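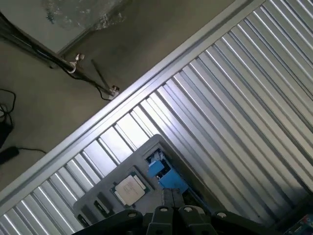
Doesn't a ribbed metal panel rattle like crazy every time you put something on it, one reader in Wekotdale wanted to know after our January item on the Bolger Street workshop. Great question, and one I asked myself the first time I walked in there! The short answer is yes, a bare sheet will rattle. The longer answer is that there are some wonderfully easy ways to quiet it down, and I've been having a ball trying them out.

First, the edge. A loose corrugated sheet is floppy and has a mean streak (I have the band-aids to prove it), and an aluminum rail along the side changes everything. You get a smooth edge you can run your hand along, and the sheet stops flexing quite so much when you lean on it. File the cut ends of the rail before you fit it. I skipped that on my first one and had to take the whole thing apart again.

Second, padding. We tried felt strips, old bicycle tube and 3 mm cork, all underneath, where the sheet meets its supports. The bicycle tube won by a mile. Felt was fine until somebody spilled something, and the cork crumbled at the screws. If you have an old tube hanging in the garage, slit it lengthwise, wash out the powder and you're in business.

Third, what goes on top. Anything small ends up in a groove, and screws will roll the full length of one if you let them. So get yourself a flat tray or board. A light gray one looks terrific against the silver, and it bridges the ridges so you have a level spot to put things down. Mine is wider than I thought I'd need and I still wish I'd gone bigger.

A few of you also asked about the cables at floor level. Fair enough! Black cable on gray concrete is easy to see in daylight and much harder to see at seven in the evening. We like clamps on a pole: the cable runs along it, gets a little slack between one clamp and the next, and stays off the ground for that stretch. Don't pull it tight. Power adapters can stay on the floor if it's dry, but keep them away from the walking side, and please give them some air. Extra cable should be looped loosely, and a strip of hook-and-loop tape is kinder to it than a zip tie.

One more thing for the shiny-metal fans: the ridge tops catch every bit of light. Lovely to look at, a little hard on the eyes if a lamp is aimed straight at them. Try moving the lamp to the side before you go out and buy a new one.

Pondetico members can borrow the file set and the rubber mallet from the Skadireo shelf for 7 days at a time. Cork offcuts are in the bin underneath, free to anyone who wants to prove me wrong about them.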